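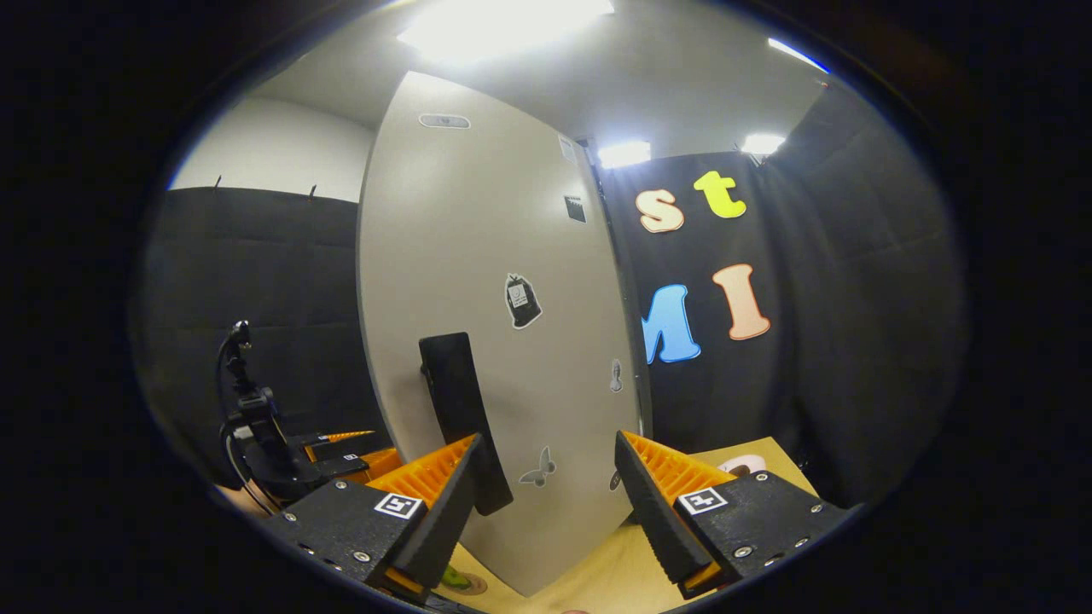
4. Demonstration at the Allcombe open day

4.1 Setting and format

The second part of the study took place at the Allcombe site on January 13, 2018, during the public open day. The aim was to find out how people with no training would use the hand-held gripper when given a short spoken introduction and a small set of household items. The laboratory trials in Section 3 used staff who had handled the tool for several weeks, and their movements had become very regular. We expected visitors to be slower and more varied.

Visitors came in small groups. Each group heard the same introduction, which lasted 100 seconds and was read from a card by the second demonstrator. It covered how to hold the grip, how to close the fingers and where to put an item down. It did not cover which part of an item to take hold of, or from which side to approach it. Earlier work by Adeleke and Tuominen had found that advice of this kind shapes nearly every grasp that follows, and we wished to avoid that effect.

After the introduction, each visitor who wanted to take part made up to five attempts. An attempt began when the tool left its rest and ended when the item was released or the visitor gave up. Visitors under 16 took part with an adult beside them. Names were not recorded.

4.2 Tool and items

The tool was the Kekitz hand unit described in Section 2.1, with the second version of the ribbed finger pads. The pads bend around the item under load and the black inner strip provides the friction. A square marker on each finger block allows the opening between the fingers to be recovered from the video alone, without a sensor in the hinge. The camera has a very wide lens, so that both markers stay in view over the full range of opening. The price of this choice is strong bending of straight lines away from the centre, which is corrected before the fingers are tracked (Section 2.3).

Items were chosen from the Kettunen list of everyday objects, with drinks bottles added at the request of the site. Bottles are of interest for two reasons. Clear plastic gives little contrast against a plain background, and a part-filled bottle changes its balance as it is tilted. Figure 6 shows a bottle held in the tool during the work at Allcombe.

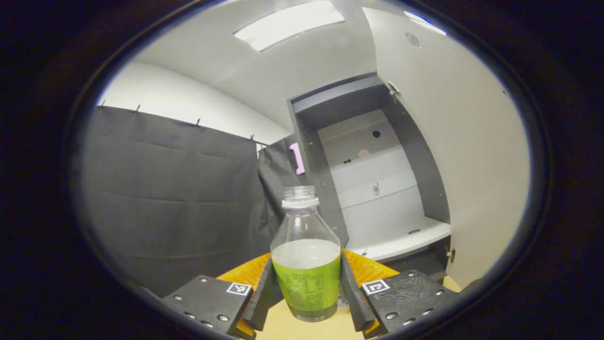
Figure 6. Grasp on a clear bottle with a green label, seen from the tool camera. The fingers bear on the two sides of the body, with the markers on both blocks in view.

The opening measured from the markers gives the width of the item at the point of contact, provided the item is stiff. Thin-walled bottles are not stiff, and the measured width falls as the grip is tightened. For this reason bottle widths were taken at first steady contact, defined as the first ten frames in which the opening changed by less than one millimetre.

4.3 Attempts recorded

A total of 3,087 attempts were logged over the day. Of these, 2,745 were kept for analysis. The remainder were removed because one or both markers were lost for more than a second, or because the attempt was broken off before the fingers had closed. Marker loss was most common when visitors turned the wrist sharply under the ceiling lights - glare on the face of the block was enough to defeat the detector, even though the marker was still plain to the eye.

Bottles made up 1,654 of the kept attempts. This share is larger than planned. Visitors were free to choose their item, and no attempt was made to even out the numbers during the day. The results in Section 5 are therefore given for bottles and for other items separately, and the two groups are not pooled.

4.4 Remarks on procedure

Two points should be noted by others planning a similar event. First, visitors watched the person before them and often copied the same approach. Attempts within a group cannot be treated as independent, and group number is included as a random effect in the model. Second, the Gastov logging software stamped each attempt when the file was closed and not when it was opened. The error was found in November, before the event, but the correction was applied to only one of the two laptops. Start times from the other machine were rebuilt from the frame count and agree with the demonstrators' written notes to within two seconds.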